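Colored paper cracks white on the fold, how to choose better paper?

Rasa Org
Posted in Paper and Craft

Hello to everybody. I hope this is the correct section for my problem.

I fold paper decorations for windows, mostly simple stars and some boxes. In November I will help to decorate a long corridor in Gradthorpe, and for this I need 2,000 sheets, all of them square. I don't want to buy such a quantity of paper that I don't know, so I made tests at my kitchen table with two kinds.

The first kind is from a small shop, Pindden. It is beautiful in color, quite thick, and it stays in shape very well. But when I fold it and press with my nail, the line becomes white. With dark blue it looks terrible, with yellow I almost do not see it. If I fold the same line back in the other direction, the paper starts to open like a small wound.

The second kind is a cheap block with no name on it. It doesn't crack, but after some folds it becomes soft like cloth and the points of the star are not sharp any more. Also the squares are not exactly square. I turned one by a quarter and put it on another one, and there was a strip left over on one side.

My questions are these:

Is the white line a sign of bad quality, or is it only because of thickness?
Can I do something to the thick paper so that it cracks less?
If I make a wrong fold, is there a way to take it out again? I tried an iron. The paper became flat but the line stayed, and one corner turned a little brown.

I'm thankful for any advice. Please excuse my English, I am still learning the words for paper.

Nillow
Answered the same evening

Your English is good, don't worry. Mine is also second hand.

The white line has a simple cause. Some colored papers have color all the way through, and others are white paper with color printed on top. When you fold the second type, the color layer breaks and you look at the white inside. You can test it in a few seconds: tear off a small piece and look at the torn edge. If the edge is white, it is printed paper and it will always show some white on a hard fold. If the edge has the same color as the surface, it is dyed in the pulp, and the line will be much less visible, even when the fibers break.

Thickness makes the problem bigger. A thick sheet must stretch more on the outer side of the fold. For stars with many layers I would go to a thinner paper in any case, otherwise the last folds do not lie down.

Then there is the grain. Paper from a machine has a direction, as wood has. Folds that go along the grain are clean, folds across it are rough. To find it, bend the sheet loosely (without making a crease) first one way and then the other way. Where it resists less, there the fold runs along the grain. With a square you can't avoid folds in both directions, but you can decide which fold gets the easy one. I give it to the one that people will see from the front.

About wrong folds: the crease will not go away. A crease is broken and bent fibers, and the iron only makes the sheet flat around it. You can make it quieter if you put the sheet under heavy books for a night, between two clean papers. I keep my practice sheets and use them again for learning a new model, the old lines don't disturb me there. For the corridor I would take a fresh one every time.

Orange paper, before and after folding practice in general, is the color I recommend for tests. Lines are easy to see on it and the eyes don't get tired.

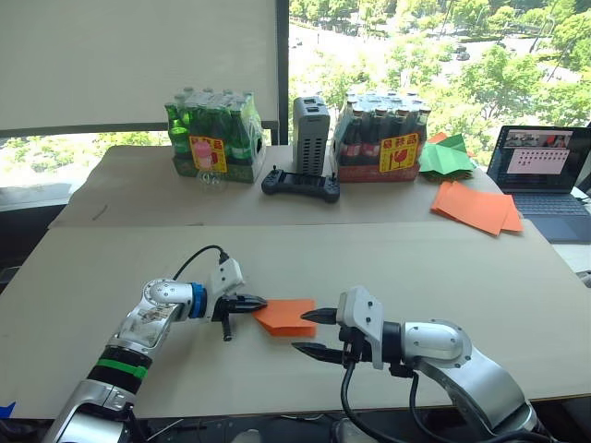
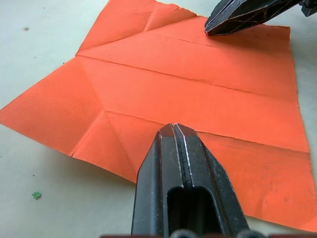

Lu commented: I agree about the grain but I would be more careful with the books. If the room is humid, the sheet takes the shape of whatever is uneven on the cover. I had once the title of a dictionary pressed into a whole pile. A smooth board on the paper first, and after that the weight.

Nillow replied: Yes, a board is better. I forgot it.

Pulp_and_paste
Answered the next morning

just buy proper origami paper and it's fine. the cheap blocks are never square

Marten_folds
Answered the next day

I would like to add some practical things, as I have done a job of nearly this size. We needed 3,675 squares for a school hall and I made several mistakes that you can avoid.

Order everything at one time. Colors are different from one production to the next, even with the same name on the packet. On the table you don't notice it. When the stars hang beside each other in daylight, you do. If you must order twice, mix the two deliveries before you start to fold.

Ask the seller whether the squares are cut in stacks by a machine, and ask for a sample of up to 40 sheets. A serious seller will send it. Check the squareness exactly as you did, with the quarter turn, but take sheets from the top, the middle and the bottom of the pile. The blade can move a little when the stack is high, and the sheets below come out different from those on top.

For the thick paper, scoring helps very much. Take a bone folder, or an empty ballpoint pen, and draw the line along a ruler with light pressure before you fold. The fibers get pressed down and they don't have to break all at once. The fold then goes away from the groove, so the groove is on the outside. Many people do it the opposite way, I also did for a long time. But for 2,000 pieces you will not want to score each one – it doubles the work. I would use the thick paper only for the boxes, where you have few folds and need the strength.

Don't use your nail for the final press. It makes the surface shiny and on dark colors this is almost as ugly as the white line. A piece of scrap paper between the tool and the star solves it.

And about windows: direct sun takes the color out, red and pink first. In a corridor with sun from the south I would choose yellow, or plain white, and leave the strong red for the inside wall.

Rasa Org
Reply to all

Thank you, this is more help than I expected. I made the tear test. The Pindden paper is white inside, so now I understand. The cheap one has color in the whole thickness, I didn't think of that at all.

I will follow the advice with the sample, and the thick paper I will keep for boxes. One small thing is still not clear for me, Marten. When you mixed your two deliveries, did you mix the sheets before folding, or the finished stars?

Marten_folds
The sheets. Finished stars are difficult to mix without bending the points.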